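Grey bins, part two: sorting the small toys

Posted in May, filed under Storage

The first part dealt with the shelving in the back room. It ended with the units level, fixed to the wall and holding nothing, and a promise to cover the containers next. Several months have passed. The containers are in use and I have changed my mind on two points.

To recap, the back room holds the toys from the playgroup that used to meet in the hall at Fludholm. When it wound up I agreed to store everything until a new home could be found. The bulk of it is small: cars, animals, bath toys, plastic food, odd parts of sets. I did one full inventory at the start, on paper, and reached 971 pieces. Jigsaws were entered as one piece each, otherwise I would still be there.

Choice of container

I tried three types. The first was the clear lidded box from Sketent, which stacks well but has a lip on the inside that catches small items when you tip it out. The second was a fabric cube. It sags on an open shelf and the bottom panel lifts. The third was a plain open bin in grey plastic, bought second-hand from a trade clearance at Kesar, where they had a pallet of them. I took 16.

The open bins won, and I withdraw what I said in part one about lids. A lid keeps dust off, but it also means two hands and somewhere to put the lid down. With an open bin you can pull it forward on the shelf, take out what you want and push it back. Dust turned out to be a small matter. A wipe every few weeks deals with it.

Sorting rules

My original scheme had 100 categories. I still have the spreadsheet. It separated farm animals from zoo animals and zoo animals from dinosaurs, and it split vehicles by wheel size. It failed within a fortnight, for the usual reason: the time spent deciding where a thing belonged was greater than the time saved when looking for it.

The present scheme works on size and cleaning method only.

Small hard plastic, washable. Small hard plastic, wipe only (anything with a battery or a metal axle). Soft toys, machine wash. Soft toys, hand wash. Large items, loose on the bottom shelf. Sets, kept in their own boxes and taped.

A car and a duck can therefore share a bin. This looks untidy to anyone who likes a themed box, and I was one of those people, but it is quicker to put away and quicker to check.

How full is too full

The second change of mind concerns fill level. I had been filling each bin to the rim on the grounds that the shelf space was fixed. The result was that everything at the bottom stayed at the bottom. For storage a full bin is fine. For sorting, keep it to a handful at a time with some floor showing, so that every item can be seen and lifted without moving another.

I now work with two bins, one behind the other. The front one holds the batch I am going through and the rear one takes whatever has been dealt with. When the front is clear the rear one goes back on the shelf and another takes its place.

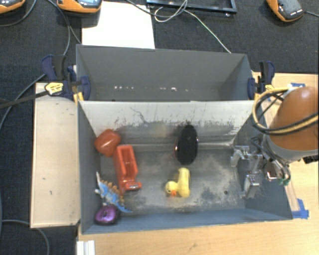
Batch size matters more than I expected. With large batches I skipped items, or picked the same one up twice. With small ones the work is slow for the first hour and then settles to a steady rate. My best evening was 273 pieces, including a break for supper.

Condition of the bins

Second-hand bins come scuffed, and they do not improve with use. Scratches on the floor and sides make no difference to how they work, but they hold dirt and take longer to scrub. I use warm water, washing-up liquid and a stiff nylon brush, then leave the bin upside down on the draining board overnight. Scouring powder made matters worse on the one I tried it on. It took off the mark and left a dull patch that now picks up everything.

Check the corners before buying. A cracked corner will hold for a while under light toys and then go all at once when somebody loads it with wooden blocks.

Labels

I use card tags from Bakhtiari, tied through the handle with string. Sticky labels came off at the first wash and left a residue that needed white spirit. The tag carries a bin number and the cleaning method, nothing else. The contents are on a sheet pinned to the end of the shelving, in pencil.

Outstanding

The soft toys have not been started. They are in sacks on top of the unit and will need several dry days and more line space than I have. The wipe-only bins are about half done. I also need to find a better place for the taped sets — the jigsaws in particular — as the bottom shelf is colder than the rest and I do not trust the outside wall behind it. I will put a thermometer down there and report the readings in part three.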